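The Table at Grakgate

Danilo Bañez had the key on a loop of string around his wrist, and he still checked both coat pockets for it before he opened the door.

"It's only the one room," he said. "The rest went already."

Gwion followed him in. The house smelled of floor cleaner. Somebody had taken the curtains down and left the hooks on the rail, and the light came straight in across the floor to the table, which was the last piece of furniture in the place. It had been his uncle's. Before that it had belonged to a man named Maarten Hermans, who ran the ferry office at Standine and who had sold it when he moved in with his daughter. Nothing was known about it before Hermans.

"The dealer was here yesterday," Danilo said. "From Kneževič. He wrote a number down."

He handed over a folded sheet. It said 1,735, and under that, in smaller writing, "less haulage." The date at the top was 6/14/20. Gwion put it in his shirt pocket.

"Is that good?"

"I sell houses," Danilo said. "I don't know tables."

Gwion had eaten at it every summer from the age of six until he was seventeen. His uncle Silvan had a rule that you sat at the same place all season, and Gwion's place was on the long side, with his back to the stove. His cousins got the window. He had spent a great deal of time looking at the wood in front of his plate, because Silvan was a slow eater and you weren't allowed to get up until he was done.

He went around to that side now. There were no chairs, so he crouched until his eyes were at the old height.

He had called it the river. There was a stretch of dark lines that ran across in front of him and wobbled as they went, with pale strips in between, and when he was small he had run boats on it. A bean was a boat, and so was a crust. The boats came in from the left and went down to Jurna, which was wherever his cousin's water glass was, and they unloaded there and came back empty. If Silvan saw, he would reach over and eat the boat.

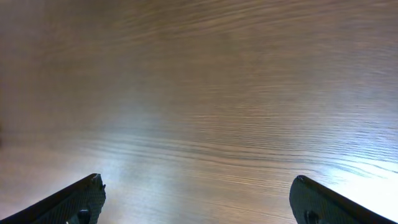
The river, from the stove side.

"You want a minute?" Danilo said.

"No, I'm fine. Is there any water on?"

"Kitchen tap. They shut it off Friday week, something like that. I have it written down."

Gwion went and drank from his hand at the tap and came back drying it on his pants. Danilo was at the window, reading something on his phone. From the doorway you couldn't make out the lines at all. He had to walk back around before the river showed again.

The last time he had sat there was in February, four years ago, when Silvan was already sick. Gwion had driven up with groceries. They had soup. Silvan had moved to the head of the table by then to be closer to the bathroom, and he told Gwion to sit anywhere he liked. Gwion sat in his own place. They talked about the roof, and about a man called Aidan Mac Carthaigh who owed Silvan money for a trailer and was never going to pay it. After the soup Silvan pushed a heel of bread across the wood with one finger until it stopped in front of Gwion's bowl.

"Customs," he said.

Gwion hadn't known that he knew about any of it. He didn't know what to say, so he ate the bread.

"The legs come off," Danilo said from the window. "The dealer looked. He says two men and a van, no trouble."

"Where would it go?"

"With him? The shop, I guess. Then whoever buys it."

"I mean if I took it."

Danilo put the phone away. "You're in an apartment."

"Third floor."

"Elevator?"

"No."

Danilo looked at the table and then at the door, measuring. He had a kind face and he was trying not to hurry. There was another house to show that afternoon, on the Standine road, and he had mentioned it twice in the car.

"My wife's mother had a piano," he said. "We took it. I'm not saying don't."

"What happened with the piano?"

"It's in the hall. You go past it sideways."

Gwion took the sheet out of his pocket and read it again. He had no idea what haulage cost. The balance on the house account was 3,952, and the roof man still had to come out of that, and his cousins would want their part, though neither of them had asked about the table. He had called them both. One said to sell it. The other said, "Which table?"

He put his palm down on the wood where his plate used to go and left it there for a while. Then he got his own phone out and called the number at the bottom of the sheet. A woman answered. She said the man who had written the figure was out on a job and she could take a message.

"It's about the table at Grakgate," Gwion said. "The Thaler house. Could you tell him it isn't for sale?"

She asked him to spell Thaler. He spelled it.

"And does he do deliveries?" he said. "If it's not something he bought. If I paid him."

She said she would have to ask, and how many floors was it?

"Three," Gwion said.

Danilo had gone out to the hall. He was standing with his arms held apart, walking slowly toward the front door, keeping them the same width all the way.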